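Funded Projects | Progress Reports

Ronside Clothing Reuse Project, report to the Hennessy Fund, 3/26/18

Sorting and folding continue at the Skurthorpe room. Dark outerwear is now handled as a separate category. 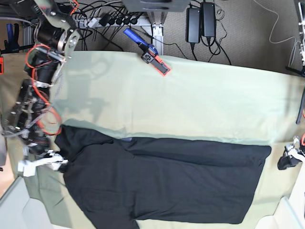
Black garment laid out on the green table cover.

Of the 40 shelf spaces planned, all but three are in use. Ita Ó Conaill has revised the folding guide - sleeves are now turned in first.
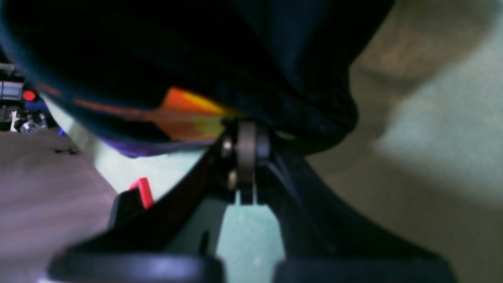 The remaining shelving is due in November, within the approved budget.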